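An afternoon at the Humodbridge open day

4 min read

I took Wednesday afternoon off and went to the Orkix open day in Humodbridge. I signed up in January and had nearly forgotten until the reminder came. My badge said visitor 2369, and I was given a 2 o'clock slot.

Orkix shares its building with Rikow, a smaller firm that makes grippers. The tour started on the Rikow side with a table of old parts we could pick up. They were lighter than I expected. After that we walked down the hall to the arms.

The job on show was household plugs and switches. A person drives the arm by hand through the task, over and over, and the recordings are used to train it later. The engineer said power strips are harder than they look. Cords get in the way, the sockets are close together, and the wrist camera loses sight of a switch as soon as the gripper gets near it.
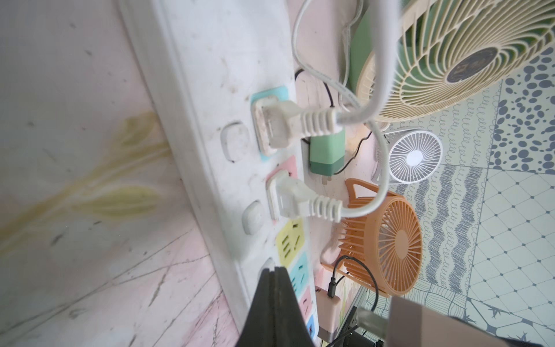

We each got a turn at the controls. Mine lasted 20 minutes, which was longer than I needed to find out I am bad at it. There is a short delay between your hand and the arm, and I kept overshooting. The man before me did better. He said he drives a forklift.

The screen next to the station showed a running total of recorded attempts, 3022 when I sat down. I asked how many of those were any good and was told they keep the failed ones too, with a label.

Pathirana, the company that runs the training software, had a desk by the exit. I took a leaflet and haven't read it yet.

Parking was free, but the lot fills up early. Coffee was in the lobby only. They plan to do another open day in the fall, and I'd go again if they let people stay longer with the arms.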